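From: Alun Craddock
To: harries-kitchen list
Subject: Re: switching the shared kitchen to reusable cups
Time: 4:19 pm

Neusa Brito wrote:
> Hindach did this at their own place last May and they say it paid
> for itself in 5 months. We go through a lot of paper cups and
> I'm tired of hauling the bags out. The quote is for 122 cups and
> 2 drying racks. Can we just agree and order them? Elin is fine
> with it and so is Chalerm.

Neusa, I'm not against it, but I'd like to see where the five months comes from. Hindach is selling us the cups. Of course they say it paid off. Did they count the hot water? Did they count whoever stood at the sink? I asked their rep both questions and got back a brochure.
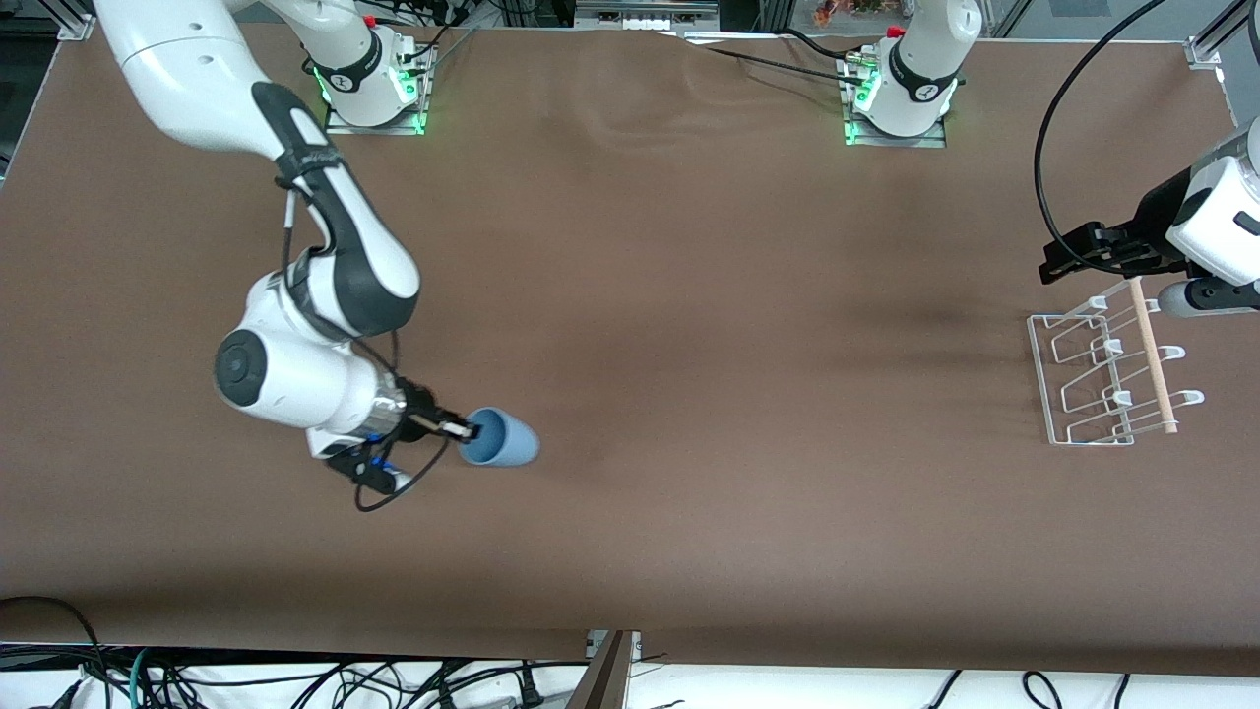 My other problem is the number. On a busy day we have 19 people in the building, and that includes Llinos, who brings her own mug and will keep bringing it until she retires. Why would we need 122 cups? I think that's simply the size of the package they sell. If we buy that many, people will take a clean one every time they want a drink, and by late afternoon the sink will be full. With fewer cups, people rinse the one they have. We saw this with the forks at Unolmont. The more forks we bought, the fewer clean ones there were.

Then there's breakage and wandering. Cups go to desks, then to cars, then to people's homes. Vendis supplied the last set of mugs, and I challenge anyone on this list to find me a full half dozen of them.

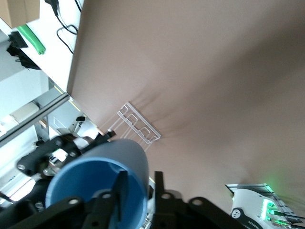 I'm also not sold on the paper savings. Visitors will still want paper for the parking lot, so we'll be buying both for a while, and the quote leaves that out completely. And Elin told me she was "fine with looking into it" - I don't read that as a yes to the order.

What I'd support: buy two dozen plain ones from any store, keep the paper in the cabinet where you have to ask for it, and look at the supply bill after a couple of months. If I'm wrong, I'll say so on this list and you can order the rest.

Chalerm, do you still have the old supply bills? Please send them to me before anyone signs.

Alun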